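September 16, 2025
Teleop notebook, Tunelcombe bench
Written up by Letay

Well, a long day, and a better one than I had any right to expect after the mess we left ourselves in August. Today was all about the box task: reach into the blue box, take hold of the part, carry it over to the orange bin, let go, come home. It sounds like nothing when you write it down (it always does!), but driving it by remote control is its own little craft, and I am still learning it.

Kaede drove the first 40 demos and I drove the next 40. Hers are lovely to watch. She comes in high over the box, stops for a breath, and then goes straight down, while I tend to drift in sideways and correct at the last second. Meron looked over my traces at lunch and said very kindly that the policy would learn my drift along with everything else, so I redid the worst of mine in the afternoon, going slower on the approach.

Settings, so we don't argue about it later: gripper close time 600 ms, same for both drivers. Log for the whole session is run 3358 on the Bastska drive. Please don't rename it, Bethel's script looks for the number.

One thing I keep forgetting is to wait until the arm is fully still at home before I press record. Three of my early ones start with the arm already moving. I've flagged them and left them in the folder for now, and Zinash can decide whether to trim or toss.

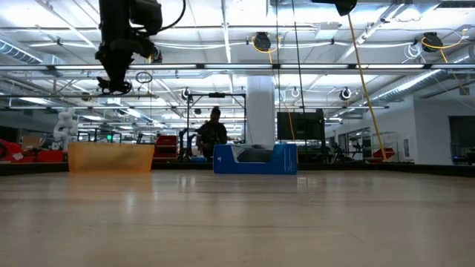
Arm over the table, orange bin and blue box set out, part in the box.

Tomorrow I'd like to try the swap, with bin and box trading sides, and Kaede and I alternating every few demos so the styles get mixed. Also need to ask Zinash whether she still wants the hand-guided set, or if the remote ones will do.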